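**Stool seat wobbles on its post, which part goes in first?**

Farah Tambunan

Hi all! I'm putting together a little Plalholm stool for my niece (she turns 6 in August) and the round seat just won't sit straight on the post. 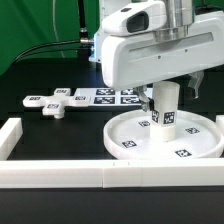
My niece already has opinions about the color, bless her, so I'd love to get this right. Up there the white post is upright in the round tray and the cross-shaped foot is still off to the left. Should the foot go on first?

**Wahyudi Pangaribuan**

Post first, always. Get it straight in the round part, then add the foot.
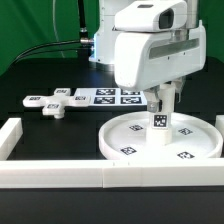

Go slowly, and don't tighten anything until all of it lines up. I rushed mine and spent a whole evening undoing it!

**Fikri Sembiring**

same problem here, gave up and bought a Tumo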